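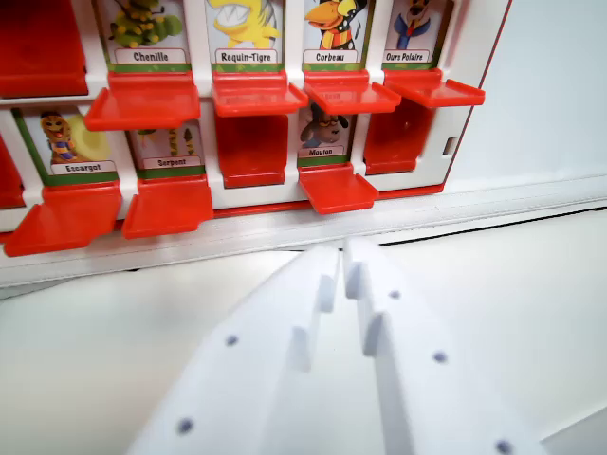
Wrist view of the animal board, mid-session, part of the tiles down.

January, late evening

Whole day on the board. 205 episodes recorded, 68 of them thrown out at review, which leaves 137 and brings the set to 783. I had hoped to be further on. The rejection rate is worse than it was on the drawer task, and most of it was avoidable, so I am writing down where it went while I still remember.

The task as agreed with Inger: the operator gets a name from the list, goes to the card with that name, and tips it back by its red tab so that only the plain red back of the tile shows. One card per episode, starting and finishing with the arm at the rest pose. The instruction string is the name as printed on the label, so "Escargot", "Corbeau", "Requin-Tigre" with the hyphen and both capitals. Asger asked again whether we should translate them. I would leave the strings in French and add the English as a second field afterwards. The label is in view of the wrist camera for most of an approach and I want the text in the instruction to match the text on the card. He does not agree that the model will read the labels at all. He thinks it will learn the drawings and ignore the words. He may be right, and we can test it later by covering the labels on a held-out batch. I put that on the list for Ásdís.

Causes of rejection, in order of how many episodes they cost us:

Neighbour contact. The tabs stick out towards the operator and sit close together, and a finger that comes in a little wide catches two. If both cards go down the episode is useless for us, even when the right one is among them. Signe tried a steeper approach after lunch and it helped in the back row, but in the front row it brought the fingers close to the white ledge, and she scraped it twice.

Occlusion. From the wrist the back row tabs hang over the pictures in the front row. Serpent is the bad one. With Chenille up behind it, most of the snake is hidden and only the label is really readable. I had first marked those episodes as poor quality and then changed my mind. The model will meet the same view when it runs, and the operators manage it well enough from the label. Kept, with an occlusion flag in Zollow. I went back through the morning batch and restored the ones I had dropped for this, so they are not part of the 68.

Half tips. The card leans back, the finger leaves, and the card comes up again. From the side camera it is obvious. From the wrist it can look finished for several frames. We need a rule for how long the tile has to stay down before the operator may retract. I suggested one full second and Signe thought that would make the pace unbearable. We settled on half a second for now.

Wrong card. Few, and nearly all late in the afternoon. Tove read Mouton and went for its neighbour. She noticed and corrected on the way, which gave a rather nice recovery trajectory, but the review guideline says a change of target is a reject. I have saved those separately under a folder called "recoveries" and will argue for them at the next meeting. There is nothing wrong with a model seeing someone change their mind, provided the file says so.

Dropped frames. The wrist stream lost sync with the joint log in one block just before lunch. I restarted the recorder and it has been fine. I do not know the cause. It was the same block length as last time, so I suspect the disk flush and not the camera.

Reset states. I spent too long on this and should have scripted it weeks ago. If every episode starts with all the cards up, the model only ever sees a full board, and then in use it will be shown a board with gaps, because that is how the game goes. So the start state has to vary. Ásdís wrote a small generator that picks which tiles are down and which name is asked for, with the constraint that the asked card must be standing. The person resetting reads it off the side screen. It takes longer to reset the board than to record the episode, which annoys everybody. Asger wants the arm to do its own resets. Raising a tile is a different skill and needs its own data, so we would have to collect that first, and I am not going to start a second task before this one has its numbers.

The generator also has a fault. It picks the tiles evenly, but the corners come out under-represented as targets, and I did not see why until Ásdís drew it out: I had told her to skip any target within reach of the joint limit, and the corner slots at the far right fall inside that margin. Ours Polaire therefore hardly appears in some layouts. We moved the board a little to the left on the table, marked the new position with pencil, and removed the exclusion. Episodes from before the move carry the old position in the metadata. They are still good and the variation does no harm.

Fingers. We are on the printed white ones with the raised teeth on the inner edges. The teeth are meant for grasping and do nothing useful here, we only push with the tips. I wondered whether to swap to the smooth pair and decided against it. Folurov was trained on data from the toothed pair and I would like to be able to start from those weights. The drawback is contrast. White fingers, white board, white table, and the auto exposure pulls everything towards grey when the fingers are near the lens. The red of the tabs and tile backs survives it quite well. I locked the exposure after the first hour. The episodes from before the lock look slightly different and I have not decided whether that matters. Probably it does not. A bit of spread in brightness is what we would add in augmentation anyway.

What I do mind is the gripper opening. Tove works with the fingers nearly closed and pushes with both tips as one blunt tool. Signe opens them and uses the left finger alone. Both work. Mixed together in one set without a tag they give two quite different ways of solving the same instruction, and a simple model will average them and come in with the gap exactly over the tab. I have seen that happen on the peg task and it took me far too long to find. From tomorrow each episode gets an operator field and a style field. For today's I can fill in the operator from the rota and the style from the gripper width in the log, so no one has to watch everything again.

We should agree on one style for the first training run and hold the other back. My preference is closed fingers. Inger prefers the single finger on account of the neighbour contacts, and she has a point. I will count contacts per style tonight or tomorrow and let that decide it.

Totals. With the other tasks the project now stands at 2746 accepted episodes in Zollow. Prenov want a first checkpoint on the board task and have not said what success rate they would be content with. I wrote to ask. Until they reply I am assuming that the right tile down and all others untouched is a success and anything else is a failure, no partial credit. It is a hard measure on a board this crowded.

The Ladefoged room is booked for us in the morning only, so the afternoon goes to review. Signe has said she would sooner record than review, and Tove the opposite, and that suits me. I would still like them to check a small batch of each other's, blind, to see how far the two of them agree on half tips. I suspect not very far.

To do:
Style field in the recorder, before the first episode.
Fix the name list, there is a trailing space after "Chenille" and it turns up as a separate class in the plots.
Ask Ásdís for a layout batch weighted to the right-hand corners.
Contacts per style.
Write the half-second rule into the guideline, with a still from the side camera.
Check the disk flush.
Wipe the tabletop and redo the pencil marks, they are already faint.

Backup was running when I left. Shoulder sore from leaning over the table for resets. Bed.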